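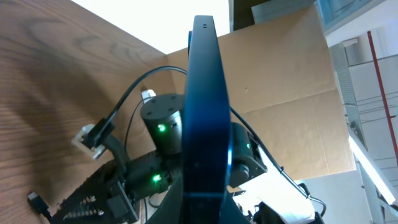

Well, friends, the Grorgate nine are home at last, and what a long, dusty road trip it was! Losing two of three in Zundbridge stung a little (the last one on a bases-loaded walk, which my stomach has still not forgiven), but we came back with a winning record for March and a bullpen that got some badly needed rest on the bus.

The bigger news is the trade with Clusesine. We gave up our backup catcher and got a left-handed starter and a young outfielder who runs like the wind and, so far, hits like a pitcher. I know plenty of you were fond of our old backstop – I was too, and I'll miss the way he chattered at every umpire in the league – but we had three catchers and hardly a lefty to our name, and something had to give. The new starter isn't flashy. He throws strikes, he works fast, and he'll get you home before the kids fall asleep in the back seat.

He makes his first home start against Mercado, with the gates opening at 5:30 p.m. We drew 865 for the last home game and the front office would dearly love to see 900 this time, so bring a neighbor, or a cousin, or that fellow at work who keeps saying he'll come. Bleacher seats are still $3 if you buy them at the window, and the peanut stand has moved over to the third base side.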